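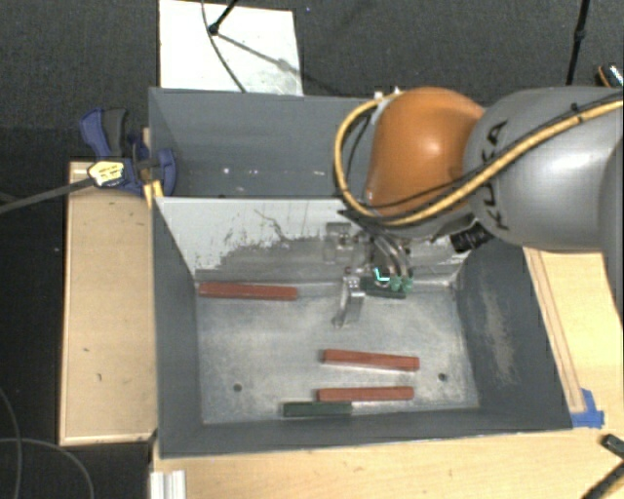

Drulten-Bin: grasp attempts on plain blocks

Hi! You've found the data behind our Drulten grasp scoring work. I'm Homa Parsa, I put most of this together, and I'm the one who answers mail about it.

What we were after: a KUKA arm picks red and green blocks out of a divided metal bin, and we wanted a model that guesses, before the gripper closes, whether the pick will hold. The blocks are boring on purpose. All the trouble comes from where they lie — flat against the divider, jammed in a corner, one on top of another — and I wanted to study that without fancy shapes getting in the way.

What's inside

3,430 grasp attempts, of which 2,372 are labeled as good picks. They're spread over 16 sessions, one folder each. Every attempt has a color image from the fixed camera, the planned gripper pose, the pose it really reached, and a label (held, dropped, missed). Poses are in meters and quaternions, w first. Yes, w first. Sorry if your library disagrees, mine did too.

How to load it

Run load_bins.py and point it at the top folder. It gives you one record per attempt. If you only want a quick look, pass --session 1 and go get coffee while it unpacks.

Splits

Please split by session! Block layouts carry over from one attempt to the next, so a random split leaks like crazy. My first results looked amazing for exactly that reason, and I had to walk them back in front of the whole Irton reading group.

Known problems

117 attempts have no reached pose (logger crash, my fault). They're marked with pose_ok = 0 and the loader skips them unless you ask.
Glare on the bin floor fools simple color masks.
Labels for "dropped" got stricter after session 4. I relabeled the older ones in January but may have let a few slip by.

Still to do

Depth images, once I've sorted out the time stamps. A cleaner version of the Wollov baseline too — the current one works but the config file is a mess.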